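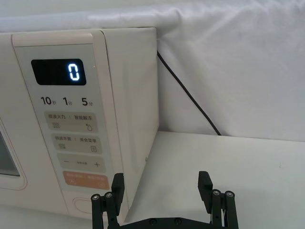 ALSIDE, 2/17/19

Reading time: 5 minutes

Section 4. Shared Kitchen: Setting Up and Opening for Use

This section applies to the shared kitchen on each residential floor of Ladodska House. It is to be followed when a kitchen is opened for a new group of residents, and again whenever a kitchen has been closed for more than two weeks. Sections 1 to 3 (keys, heating and water supply) must be completed first.

4.1 Before You Begin

The floor supervisor is responsible for the work in this section. Residents may assist with cleaning and shelving but may not carry out any step marked "Supervisor only."

You will need the floor key set, the kitchen record sheet, a refrigerator thermometer, shelf labels and the cleaning supplies kept in the hall closet. Record sheets are issued by Ffion Rosser at the front office. Do not use sheets left over from a previous term.

4.2 Electrical Supply (Supervisor only)

1. Open the panel in the corridor and confirm that all kitchen breakers are in the OFF position.

2. Check every wall outlet for cracks, scorch marks or loose covers. If damage is found, leave the breakers off, post the "Kitchen Closed" card on the door and report the fault to Hywel Mostyn in Building Services.

3. Switch on the lighting breaker, followed by the two outlet breakers. Wait one minute between each.

4. Press the test button on each protected outlet by the sink. The outlet must cut off at once. Press the reset button to restore power.

5. Switch on the breaker for the range last.

Caution: The outlet circuits are shared. The combined load on any one circuit must not exceed 1,846 watts. The plate on the back or underside of each appliance shows its rating. A kettle and a toaster must not be run from the same circuit at the same time.

4.3 Placing Countertop Appliances

1. Choose a flat, dry surface that will bear the weight of the appliance without rocking. Keep it well away from the sink and the range.

2. Leave clear space behind, above and on both sides of the appliance, as stated in the maker's booklet. Where the booklet has been lost, ask the front office for a copy before the appliance is used.

3. Route the cord behind the counter. It must not hang over the front edge or pass under another appliance.

4. Plug the appliance directly into the wall. Extension cords and power strips are not permitted in any kitchen.
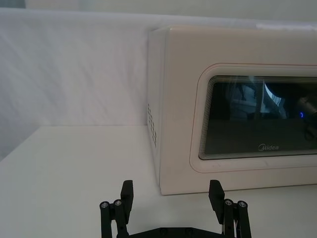 Fig. 4-1. Microwave oven. Keep ventilation slots uncovered.

5. Do not store trays, boxes or towels on top of a microwave oven or against its sides.

6. Set the clock on any appliance that has one. Some models will not start until this has been done.

Note: Residents may not add appliances of their own without written approval. Requests are made on Form K-2 and are normally answered within five working days. Approved items receive a dated sticker. Items without a sticker will be removed and held at the front office until the end of the term.

4.4 Refrigerator and Freezer

1. Wipe the inside of both compartments with warm water and baking soda. Dry fully with a clean cloth.

2. Close the doors, plug in the unit and set the dial to the middle mark.

3. Place the thermometer on the center shelf and leave the unit closed overnight.

4. Read the thermometer the next morning. It should show 40 degrees Fahrenheit or below. If it does not, turn the dial one mark colder and read it again after a further night.

5. Enter the final reading on the record sheet and sign beside it.

Caution: No food may be stored until the reading has been entered. Food placed in the refrigerator early must be thrown away.

Each resident is given one shelf section. Write the room number on a label and fix it to the front edge of the shelf. Names are not used on labels. The door racks are common space and are cleared every Friday.

4.5 Range and Extractor Hood

1. Turn on each burner in turn, let it heat, and turn it off. Report any burner that fails to heat or will not turn off.

2. Remove the hood filter and wash it in hot water with dish soap. Refit it only when dry.

3. Run the hood at its highest setting for five minutes. A rattling noise usually means that the filter has not been seated properly.

4. Confirm that the fire blanket is in its holder and that the tag on the extinguisher is in date.

Caution: Deep frying is prohibited in all shared kitchens. Pans must not be left unattended on a hot burner for any length of time.

4.6 Waste and Recycling

Place one lined container for general waste and one for recycling beneath the counter. Food scraps go in the covered pail, which is emptied daily by the residents on the rota. The rota is drawn up by the floor supervisor and posted inside the kitchen door. Residents who wish to exchange a turn may do so by agreement, provided that both sign the change.

Glass is taken to the yard and must not be left in the kitchen overnight.

4.7 Opening the Kitchen

1. Walk through the record sheet line by line. Every line must be signed or marked "not fitted."

2. Return the sheet to the front office and keep the yellow copy.

3. Remove the "Kitchen Closed" card and unlock the door.

4. Hold a short meeting with the residents of the floor within three days. Cover 4.2 (circuit limit), 4.5 (cautions) and 4.6 (rota).

Questions about this section should be addressed to Catrin Lewis, Residential Office. Supervisors on the Farina wing should contact Nia Jarman.

Related sections

Section 3. Water Supply and Drains
Section 5. Laundry Room
Section 6. Fire Doors and Assembly Points
Form K-2. Request to Add an Appliance
Notice to Farina Wing: Replacement of Hood Filters, February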